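Renting vs. buying a first cello for an adult beginner?

Posted in Strings & Lessons by Olga Toledo

Hello everyone, and thank you in advance for reading, as I tend to go on a bit. I started cello lessons in May after wanting to play since I was a girl, and I'm loving every squeaky minute of it. My teacher comes to the house once a week and we work in the back room, where the light is good.

My trouble is the instrument. I'm renting one from Dromholm, the music shop across town, and the contract comes up for renewal soon. They've offered to let me buy the very cello I've been playing (a student model, full size, from a maker called Nieto) for $892, with part of my rent taken off already. A new one of the same kind is $1033 at the same shop. My son thinks I should just keep renting until I know I'll stick with it. My teacher is too polite to say much, except that the one I have "speaks nicely" on the lower strings.

The other thing is that my A string sounds awfully thin and a little scratchy, and I can't tell if that's the cello, the strings or me. I'd hate to buy it and find out it was the cello all along! I practice most evenings after supper, thirty minutes or so, and it's the same every time.

So would you buy it, buy the new one, or go on renting? And is there anything I should check before I sign?

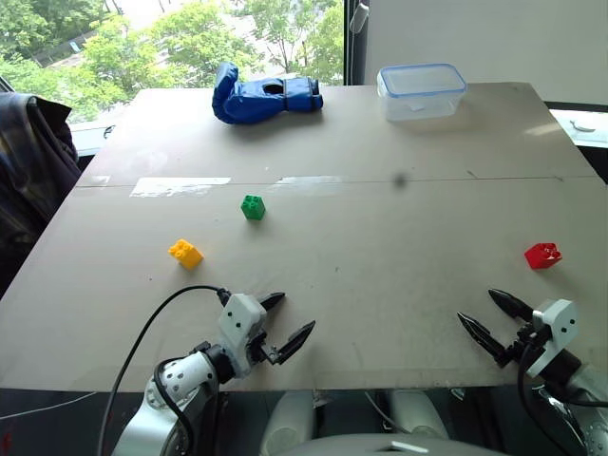 Patricio Aranda
Olga, welcome, and good for you for starting! I began at 51 and I still get a little thrill when I open the case.

I'd lean toward buying the one you have, with a couple of things done first. A cello that has been played in for a while often sounds warmer than the same model fresh off the shelf, and you already know how it feels against your knees and under your left hand, and that's worth a lot to a beginner. The gap between the two prices would pay for a nice set of strings, or most of one.

About that thin A string – please don't blame the cello yet. Rental cellos very often go out with the plainest steel strings the shop can find, and they may have been on there through two or three renters before you. Ask Dromholm when they were last changed. If they can't tell you, ask them to put on a new A as part of the sale. I use Plusamer strings on mine and like them very much, though they do take a week or so to settle down. The bow matters too. If the hair hasn't been changed in a long while, no amount of rosin will make it grip the way it should, and the A string is the first place you'll hear it.

Before you sign anything, I'd go through these with your teacher, and take your time over it:

Look at the bridge from the side. It should stand straight, with the feet flat on the top, and it shouldn't be leaning toward the fingerboard. They creep forward with tuning.

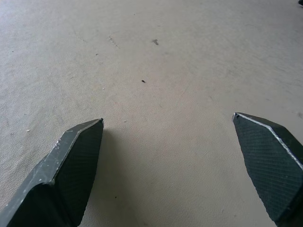
Turn all four pegs. They ought to move smoothly and then stay where you leave them. Sticky pegs are a cheap fix but you want the shop to do it before the money changes hands.

Play every note up the A string, slowly, as far as you can reach (or have your teacher do it, mine did). You're listening for a buzz or a note that howls. Nearly every cello has one wolfish note somewhere around E or F, so don't panic over that one.

Ask whether they'll take it in trade later. My first shop, Fondden, gave me back nearly all I'd paid when I moved up to a better cello, and I wouldn't have known to ask if the lady behind me in line hadn't brought it up.

Get the rent credit in writing, too. Let us know how you get on!

cellodad2000
keep renting. if a seam opens in winter its the shops problem not yours. i bought too early and paid for 5 repairs in the first two years

Olga Toledo
Thank you both so much. I called the shop this afternoon and they have no record of the strings being changed, so Patricio may be right about that! They'll put on a new A and look at the bow while I wait. I did ask about seams as well, and the man said they'd glue one for free in the first year, but I'll want to see that on paper – my son will insist on it anyway. My teacher is going to come along and try both cellos for me next week.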